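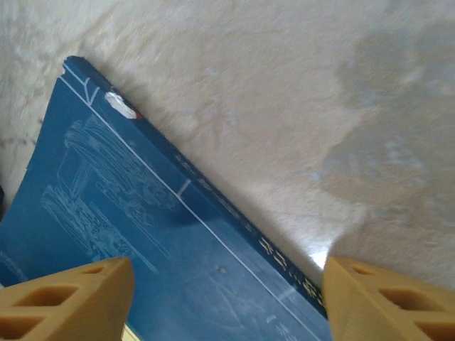 The Kjærgaard bindery in Rerbridge opens its doors to the public twice a year, and I went to the October one because it was raining and the other option was the Holelus outlet mall. Entry is free, parking is not. We were given a sticker, a map of a building with one corridor, and a talk on board, cloth and glue that ran 30 minutes and felt like a full semester. The part I liked was about covers. Fine pale lines on a medium blue cover, blueprint style, like the hardcover lying on cream fluff, are apparently a trial to print, as any wobble shows up at once against that much flat color. I have been squinting at my own shelves ever since, and I regret to report wobbles.

The tour proper started at 2. Groups were capped at 15, a rule that lasted until a family of late arrivals attached itself to us at the sewing machines and refused to be shamed. The machines are loud, green and older than I am. Our guide shouted the whole history of them over the noise, so I can tell you for certain that something happened in '79 and that it involved either a fire or a buyer.

Next came casing-in, where the sewn pages meet their covers. It's oddly soothing to watch. I would have stayed longer, but the late family wanted to see the guillotine, and so we all saw the guillotine. It cuts paper. The kids were let down.
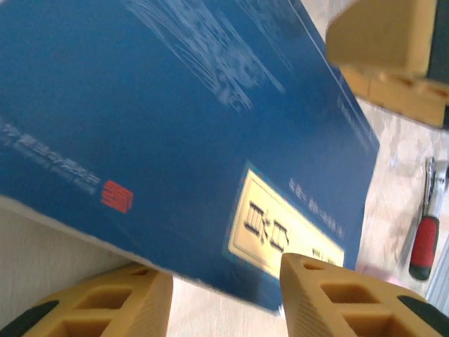 After that we were walked through the finishing room, which smells of warm glue and somebody's soup, and then — no surprise — into the shop. Seconds from the Fledell line were on a table by the door, sold cheap for bumped corners. I bought two blank notebooks I won't write in. The coffee was good, the cake was gone by the time my group got there, and the restroom line wound back past the sewing machines.

If you go in the spring, take the first tour and bring earplugs. The lot behind the building fills up early, but there's street parking by the bridge if you don't mind the hill.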